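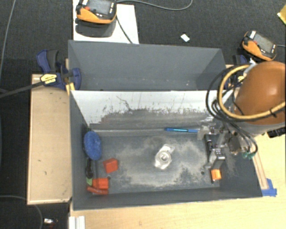

Re: [Trunport-share] Sorting the odds and ends bin

Hi all

Quick one from me, kettle's on and I've got to be out by 5. Replying to this from the list last week:

> Can someone tell me what is still in the grey bin? I am
> after the scrubbing brush with the black handle and I
> think a blue pen of mine went in as well. Also are we
> keeping the red blocks or are they going to Popescu with
> the rest of the toys? And does anyone want the bin itself
> or is it too far gone.
>
> Edin Georgiou

Edin - brush is there, blue head, black handle with a bit of pale green near the end. Leaning up on the left hand side. Something blue and slim along the back too, I'd say that's your pen but have a look before you claim it.

Blocks: two of them in there, more orange than red if you ask me. There's a curved dark red bit under the front one. Does it belong with them? I thought it might be off the Cestilitz set but I haven't got the lid to check against. If anybody still has theirs, please look. Popescu will take odd blocks, they told me so in August, but they don't want bits that go to something else.

Clear thing in the middle with the ring on it - no idea. See-through, no colour to it, sticks out on one side. Lid? Part of a dispenser? My sister-in-law says it's from a salad spinner, she says that about everything. If it's yours shout, otherwise it goes in the Isterard box with the other mystery parts, and that box is getting full.

The bin. Well. The floor is scuffed all over and the white on the back wall is smudged grey and black low down, with a long dark scratch above that sort of branches. I had a go at a bin like it once with bicarb and a green scourer and got most of the smudges off, but the scratches stayed put. Cream cleaner probaly does better. I'd keep it for garden stuff or shoes, wouldn't put food near it. The compartment behind has a smooth inside and only wants the specks wiping out, so somebody could use that side straight away for pegs or whatever.

If you want anything put your name on the sheet by the door, number 26, and say which thing. Last time we had three people down for "the blue one" and I had to ring round. Don't post through my letterbox please, the dog gets it.

Also still got around 80 jam jars. Lids for most of them. Please, somone take some.

Right, off.

> PS if the brush has gone already not to worry, I will
> get another one.

Not gone, see above. I'll put it by for you till the next swap.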